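Trarnitz by Rail: Notes on a Short Stay

Our party left Linance on the early service, having spent three nights there at the close of a longer tour. The journey to Trarnitz takes most of a morning and requires one change, at a junction where the platforms are joined by a footbridge without a lift. Travellers with heavy cases should allow for this. The connecting train was punctual, clean and nearly full, and reserved seats were respected without any need for discussion.

Accommodation had been arranged at the Osagie, a mid-sized hotel a short walk uphill from the station. The room was plain and quiet. Breakfast is served until ten and is included in the rate, although the booking confirmation did not make this clear and the matter had to be settled at the desk.

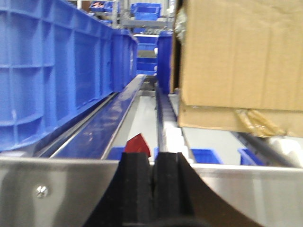
The old town is best approached on foot from the river side, where the gradient is gentler and the first of the three gates still stands. Within the walls the lanes are narrow and poorly signed, and the map supplied by the tourist office omits several of them altogether. Street lettering is painted in a weathered grey, and a visitor looks in vain for anything as conspicuous as a small, glossy red wedge with its tip pointing upward against brushed steel. A marker of that sort at each corner would be a considerable service. In its absence, the cathedral tower remains the most reliable guide -- provided that one can see it over the roofs.

The tower itself is open to visitors in the afternoon. There are 448 steps, the last stretch of them in a tight spiral with a rope in place of a handrail, and those coming down are expected to wait for those going up. Cormac Tully, who had complained of his knee since Linance, completed the climb and was rewarded with a clear view of the valley as far as the vineyards. Admission is paid in cash at the foot of the stairs.

Luncheon was taken at Grosia, a family restaurant behind the covered market. The menu is short and changes daily. We were served a barley soup, river trout with sorrel, and a plum tart of real distinction. Service was courteous, if slow, and a table outside should be requested in advance from June onwards.

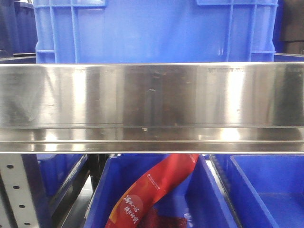 Caoimhe Keane has since written to suggest that one night in Trarnitz is insufficient, and that the abbey across the river deserves a full day of its own. She recommends the first ferry of the morning and advises that the abbey library closes at noon without exception. We did not reach it on this occasion and are obliged to her for the correction.

The return train departs from platform 3, on the far side of the line. Tickets bought at the machine must be stamped before boarding.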